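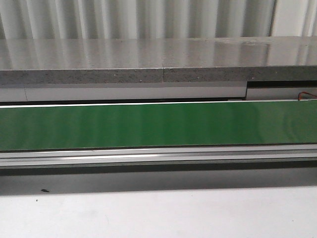 Dull rings on stone countertop next to the sink, how to remove?

Posted by Clotilde Roussel, 13 Jan 2018

Hello to all. I am new on this site and I hope I write in the correct section. English is my third language, so please excuse my mistakes.

We moved in June to an apartment where the kitchen was already installed. The countertop is gray and polished, with very small white and dark points in it. The previous owner told us it is "stone", and she did not know more. I have asked the building office and they have no papers for the kitchen.

Near the sink there are now several rings, the size of a drinking glass. When I look from the side, against the window, I see that the surface in the rings is less shiny. When I look from above I see almost nothing. I can not feel them with the finger. I have tried the following:

- warm water and dish soap, many times
- baking soda with water, left for one hour
- a spray named Plulonine, which my neighbor uses for her bathroom

After the spray I have the impression that there is one more dull place, but maybe I only look more carefully now. My husband says it was there before.

My questions are these. Is it a stain or is it damage? Can I repair it myself? And is it necessary to seal the stone, and how often? I have read on one page that it must be every year and on another page that it must be never. A company here offered to polish the complete kitchen for 151 dollars, but they did not want to say which method they use, and I did not like this.

Thank you in advance for your patience.

Clotilde Roussel

Sheldon MacPherson

Dear Clotilde,

I worked for 17 years in a stone workshop, first in my own country and then here, so I will try to answer in order. I also learned English late, and you write very well.

First you must know what you have. "Stone" can mean granite, marble, quartz (this is stone powder and pieces with resin) or terrazzo with cement. They all can be gray with small points. The care is different for each one.

Make two small tests in a place which you do not see, for example behind the toaster or at the underside of the front edge.

Test one is with water. Put a spoon of water on the surface and wait fifteen minutes, then wipe. If the place is darker, the material drinks water. Quartz will normally not do this. Granite can do it if it has no sealer or if the sealer is old. Marble and cement terrazzo can do it also.

Test two is with vinegar. Put only one drop, wait one minute, wipe and rinse well. If you see a dull point, there is calcium in the material, so it is marble, or a terrazzo with marble pieces or cement. Please do it really in a hidden place, because the dull point will stay.

Now the rings. What you describe, dull from the side and almost invisible from above, is in my experience one of two things. The first is etching. This means an acid (lemon juice, wine, cola, some bathroom sprays) has eaten a very thin layer of the polish. It is damage and no soap will take it away. The second is a layer of lime from hard water, which lies on top of the stone. This one can be removed.

To know the difference, take a new razor blade, hold it almost flat, and push very softly over one ring with a little soapy water. If you get a white powder and the shine comes back, it is lime. If nothing changes, stop. On marble please be extra careful, or leave this step to a professional.

For etching on marble, you can buy a polishing powder for marble and rub it with a damp felt pad. Small rings are possible to do at home with good result. Do not use this powder on quartz. For quartz and granite I would ask a shop, because the polish comes from machines with many pads, the last ones with 3,000 grit, and by hand you will only make a larger dull area.

Please do not use the Plulonine again before you have read the label. I do not know this product. If it says that it removes lime, it probably contains acid.

About the sealer: if the water test makes no dark place, you do not need it now. Repeat the test once a year. A sealer also does not protect from etching, many people believe this and are then disappointed.

About the company, if they do not tell you the method, I would ask another one. You can ask them to do one ring first.

With friendly greetings,
Sheldon

Asadi

just use Skadine, I put it on mine and wipe with microfiber, very shiny after. one bottle is enough for the whole kitchen

Plosta

Asadi, such products give shine for some days and then it is sticky. My mother is 73 and she had to clean it all off again with hot water. I would first do the tests from Sheldon.

One small thing to add. Put coasters near the sink while you wait, and dry the place in the evening with a towel. In our house the water is very hard and the rings came back every week until we did this.

Clotilde Roussel

Thank you very much to everybody, and to Sheldon especially for the long explanation. I have now read the label of the spray. It says citric acid, and "not for natural stone" in very small letters on the back side.

I did the water test behind the bread box and the place did not become darker. The vinegar test I will do tomorrow, when my husband is at home, so we decide together on the place. I will write the result under this message.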